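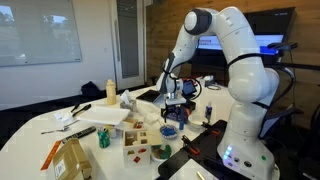
# Chapter 6: Why We Put Things Off

I wrote the first draft of this chapter in a single night, finishing at 4 a.m., after ignoring it for most of May. So I come to the subject with some field experience!

Procrastination is putting off something you meant to do, even though you expect the delay to cost you. That second half matters. If you move a dentist visit because your kid is sick, you've just changed your plans. If you move it for the third time and feel a little guilty as you hang up – well, welcome to the chapter.

When I taught the intro course at Patgate, I asked my students to keep a delay diary for 20 days. Each time they put something off, they wrote down the task and how they felt right then. There were 41 diaries in the pile, and I read them all on the bus. I had expected a lot of "too busy." What I got was "bored," "nervous," and (my favorite) "mad at the printer."

Those diaries changed how I teach this topic. I used to start with calendars and to-do lists. Now I start with mood, and we'll do the same in Section 6.1. Section 6.2 looks at deadlines, including the 2 kinds I mix up constantly: the ones other people set and the ones we set for ourselves.

Before you read on, grab some paper and write down one thing you've been avoiding this week. Keep it handy – you'll need it at the end of Section 6.1.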